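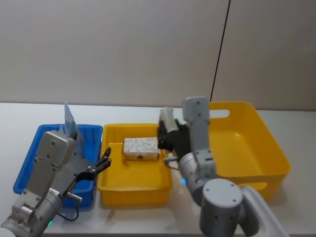

Home Workspace / How-To

How to cut down your paper pile without buying a system

Every January the home magazines run the same article, and every January it ends with a shopping list. Matching boxes, a label maker, a set of tabbed folders in four shades of sage. I have bought most of it at one time or another and I still couldn't find my car title when I needed it. So I'm suspicious of anything sold as an "organizing solution," and you should probably be suspicious of this page too. The method below costs very little, takes a weekend afternoon plus a dull hour a month, and doesn't make you a better person.

What you need

A few plastic bins or crates you already own. Color helps a bit, size helps more. A flat surface you can leave covered overnight. A pen. A trash bag. A shredder if you have one, or a pair of scissors and some patience.

You do not need the Drulerley desktop sorter, which people keep writing to me about. I borrowed one. The slots are too narrow for a stapled lease and the thing tips forward when the front row is full.

Step 1. Get all of it in one place

Kitchen drawer, car, the bag from the old job, the shelf by the door. Don't read anything yet. If you start reading you will be sitting on the floor with a 2011 water bill at four in the afternoon, feeling sad about the old apartment.

My own pile, when I did this properly in March, came to 2,526 sheets. I know the number only because the shredding place charges by the page band and the clerk ran it all through a counter. I'd have guessed 800.

Step 2. Sort by what you would do with it

Most guides tell you to sort by subject: medical, car, house, taxes. I think this is bad advice for a first pass. You end up with eleven small piles and no decisions made. Sort by action:

Keep for good. Birth certificates, titles, deeds, wills, anything with a raised seal.
Keep for a while. Tax returns and what backs them up, current insurance, warranties on things you still own.
Deal with. Anything that needs a call, a check or a signature.
Gone. The rest.

"Gone" should be the biggest. If it isn't, go back through "Keep for a while" and ask of each sheet whether you could get another copy by logging in somewhere. Bank statements, almost always. Utility bills, yes. Manuals, yes – and when did you last open one?

How long is "a while"? For US tax papers, three years covers a lot of ordinary cases, but there are longer periods for some situations, and your state may have its own rule. Check the IRS page instead of trusting a stranger's website, mine included.

Step 3. Shred less than you think

Shredder companies would like you to shred the pizza flyer. Shred what has an account number, a Social Security number, a signature or medical details. Recycle the rest. Of my 2,526 sheets, 1,490 went straight into the recycling.

Step 4. Scan only if you mean it

Here I part ways with Kelly Sales, who teaches the Saturday-style declutter classes at our library and wants everybody to scan everything. A scan called "doc_0047" is worse than paper, as you can't even flip through it. If you scan, name the file on the spot: year, who it's from, what it is. If you can't be bothered to name it, you don't need it.

I tried two apps. Clarulance made clean scans and then guessed the file names, and guessed that my dental bill was a recipe. Flotden was slower and left the names alone, so I stuck with it. Your phone's built-in scanner is fine for most people.

Step 5. Put the keepers somewhere boring

One folder for "Keep for good," one for each tax year, one for everything current. Mine are in a secondhand Yaman file box that cost less than lunch. A fireproof box is sensible for the originals, but read the rating before you pay $200 for one. Some are rated for fire and say nothing at all about water, and fire hoses are wet.

Step 6. The monthly hour

This is where it falls apart for most of us. "Deal with" fills up, you stop seeing it, and by summer it's furniture. Pick a day you already pay bills on and empty it then. My neighbor Niall Baxter sets a kitchen timer and quits when it rings, finished or not. I thought this was silly and now do the same.

If you skip two months, don't start the whole project over. Just empty the one bin.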